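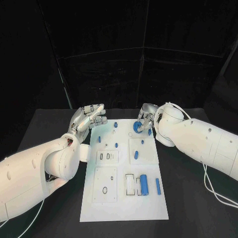

Mandov council votes to put off the budget session - what now?

harborline
Posted 7:42 pm
The council voted tonight to push the budget session back to August. The motion came up at the very end, under other business, and passed 5 to 4. Mayor McKinnon broke the tie. It was not on the printed agenda.

So the ferry subsidy, the Plasta Road drainage job and the library hours are all on hold. Does anyone know if they can keep paying contractors in the meantime?

tess_on_plasta
Posted 7:58 pm
They can pay what is already under contract. They can't sign anything new. The drainage job was never signed, so our end of the road goes another season with sandbags.

I watched the stream. Councilor Todorova asked twice what the reason was and Gordon McKinnon said the revenue numbers weren't ready. She asked when they would be ready and he moved on to the vote.

oldpilot
Posted 8:15 pm
The revenue numbers aren't ready. The county sent the revised property roll late and it has errors in it. My brother-in-law's lot is on there twice. I would prefer they wait a couple of months than pass a budget on bad figures and have to reopen it in winter like they did the year of the school roof.

harborline
Posted 8:21 pm
Then put it on the agenda and say so. People had signed up to speak on the ferry and they went home at nine thinking it was next meeting's business.

Edit: the tie was 4 to 4 before the mayor voted. Councilor from the Mamano ward was present and voting, I had that wrong in another thread.

r_dekker
Posted 8:40 pm
The petition to keep the early ferry had 1,469 names on it when it was handed in. The clerk threw out 161 for addresses outside town limits. That still leaves plenty, the charter only asks for 470 to force a hearing. Does the hearing get postponed too or does it have its own clock?

tess_on_plasta
Posted 8:52 pm
Own clock. The charter says the hearing has to be held within 10 weeks of the clerk certifying. The catch is that the clerk hasn't certified.

oldpilot
Posted 9:05 pm
She has had it less than two weeks. I worked in that office. Checking signatures is slow and there are two people doing it along with dog licenses and everything else.

I also don't think the early boat should be saved. I ride it. Most mornings there are a handful of us.

r_dekker
Posted 9:11 pm
That handful includes hospital shift workers from Mamano who have no other way over before eight. The later boat doesn't help them.

oldpilot
Posted 9:19 pm
Then run a van around by the bridge. It would cost less than fuel for the boat.

r_dekker
Posted 9:24 pm
The bridge route adds around 50 minutes each way. It was looked at before and the hospital said no.

harborline
Posted 9:37 pm
Can we keep the ferry argument in the ferry thread please. I emailed the clerk to ask for the draft minutes and whether the motion needed advance notice. Will post the reply when I get it.

quietcove
Posted 10:02 pm
Section on notice is in the council rules, not the charter. A scheduling motion can be made from the floor but it needs a second and it has to be read out in full. I was there and I didn't hear it read in full. The sound in the back of that room is bad though, so check the recording.

tess_on_plasta
Posted 10:16 pm
Just went back to it. The first half is read. Then two people talk over each other and the chair calls the vote.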